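Snackbox im Abo: Viel Folie, wenig Auskunft

23. Februar 2024

Wer im Netz nach asiatischen Knabbereien sucht, landet früher oder später bei einem Abo. Auch der Versender Gostard bietet seit August eine gemischte Tüte an, die einmal im Monat kommt und laut Werbung "Ordnung in die Naschschublade" bringen soll. Dazu verkauft die Firma Fajardo passende durchsichtige Kunststoffboxen. Nach Angaben von Gostard haben bereits 4000 Haushalte bestellt. Überprüfen lässt sich das nicht.

Ob man für das Sortieren von Snacks einen eigenen Behälter braucht, darf man bezweifeln. Die Päckchen sind klein, glatt und rutschen durcheinander, sobald man eines herauszieht. Am Ende liegt doch wieder ein Teil daneben.

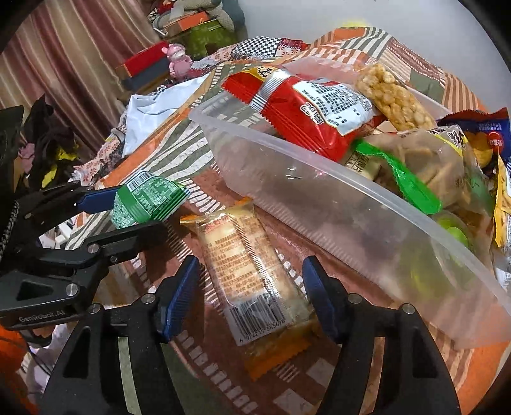 Schwerer wiegt die Frage, was eigentlich in den Tüten steckt. Auf mancher Packung steht das Kleingedruckte nur auf Chinesisch, und wer das nicht lesen kann, ist auf den Beipackzettel angewiesen. Der nennt jede Sorte mit einem Wort: "süß", "salzig" oder "scharf". Zutaten und Allergene fehlen dort. Gostard verweist auf eine Liste im Kundenkonto. Sie führt 70 Artikel auf, allerdings ohne Abbildungen, und die Zuordnung zur einzelnen Tüte bleibt dem Käufer überlassen.

"Bei meiner letzten Lieferung habe ich eine halbe Stunde lang Strichcodes verglichen", sagt Ruby-Lee Costigan, die das Abo nach zwei Monaten gekündigt hat. Geschmeckt habe ihr das meiste. Haris Tarar, Sprecher von Gostard, kündigt deutsche Aufkleber an, nennt aber keinen Termin. Eine solche Ankündigung gab es schon zum Start.

Die Ernährungsberaterin Zamfira Dinu hält auch den Gedanken hinter der Box für fragwürdig. Durchsichtige Behälter auf dem Tisch oder neben dem Bett führten eher dazu, dass öfter zugegriffen werde. Fajardo sieht das anders und beruft sich auf eine Kundenumfrage mit 1369 Teilnehmern. Gefragt wurde darin allerdings nur, ob die Box gefalle.

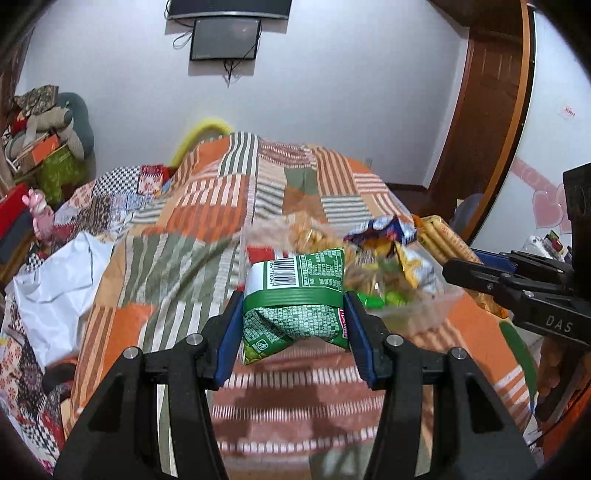

Woran erkennt man, ob ein Snack für Allergiker geeignet ist?
Entscheidend ist das Zutatenverzeichnis in einer Sprache, die man versteht. Der Strichcode hilft dabei kaum, er kennzeichnet nur den Artikel. Fehlt eine lesbare Angabe, sollte man beim Händler nachfragen und die Tüte bis dahin geschlossen lassen.

Das Abo ist monatlich kündbar, die Box wird getrennt berechnet. Eine Rückgabe einzelner Tüten schließt Gostard aus.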